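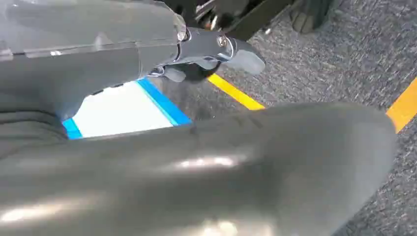 How much of the Clelbridge floor work has been paid for so far?
The first 4,000 of the Kaimal grant has been spent, and the second 4,000 is committed but not yet invoiced.

Progress since November

The old covering is up in the main room and the subfloor has been leveled. Terna delivered the new flooring in two loads. The second load was nine boxes short, and they have agreed to send the rest at no charge. Sameck has started laying from the door end and expects to need two more weeks.

One cost was not in the budget. The threshold at the side door had to be cut out and replaced, at 640. We have taken this from the contingency line and are not asking for more money.

Still to do: baseboards, sealing at the sink, and marking out the storage bays. The final invoice will follow with the next report.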